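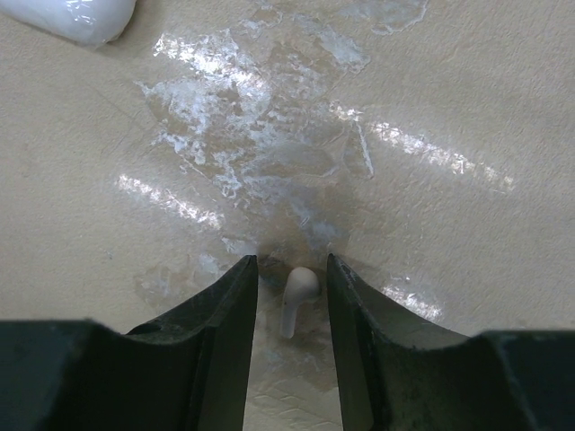
Why does a long-running comic series need a written record of its own continuity?
A series of any length passes through several writers and editors, and a shared record lets each of them know what has already been told to the reader.

Notes for the opening session, afternoon programme. Speaker to begin once the doors are closed.

Opening
Welcome the audience on behalf of the Prommont Comics Archive. The talk lasts 30 minutes, with questions at the end. The subject is the continuity record kept for Barros, the space adventure serial published by Famton, which closed after 769 weekly instalments. Most of those present will have read part of it. Few will have read it in order, and the talk does not assume that anyone has.

What the record contains
The record gives one entry to each instalment. An entry has a short statement of the plot, a list of the characters who appear, the worlds visited, and any earlier instalment on which the story depends. Opinion is kept out of the entry and placed in a separate commentary. Readers who disagree with the commentary can still rely on the entry.
Pause before the next section.

The Emov problem
Emov is the ice moon on which the crew of the freighter first meet the salt traders. In the early instalments it is a day's flight from the home port. In the later ones the journey takes a season, and an entire story about a failing air supply depends on that distance. Both statements are in print. The record lists both, with the instalment in which each appears, and does not choose between them.
Explain that Famton's own editors took a different course. The collected edition altered the early dialogue to agree with the later stories. The archive holds the serial and the collected edition, and the record treats them as 2 texts. Where they differ, the serial is entered first.

Reprints and missing pages
There are 3 instalments for which the archive has only the reprint. These are marked in the record. The reprints were trimmed to fit a smaller page, and in one the final panel has been removed altogether, so that the captain appears to accept the guild's offer. The following instalment makes it plain that she refused. Advise the audience to consult the marked entries with care.

On the order of reading
This question is raised at every talk. The archive recommends the order of publication. The two long flashback stories were written for readers who already knew how the mining war had ended, and they give away its outcome in the opening captions. The internal order is supplied as an appendix for those who prefer it.

Corrections
Corrections are welcome in writing. They should give the instalment, the page and the panel. Corrections drawn from the radio adaptation cannot be accepted for the main record, though a separate list is kept at the enquiry desk.

Questions
Repeat each question before answering. If asked about the unpublished final story, state that the archive holds the script but no finished artwork, and that the script may be read by appointment in the study room.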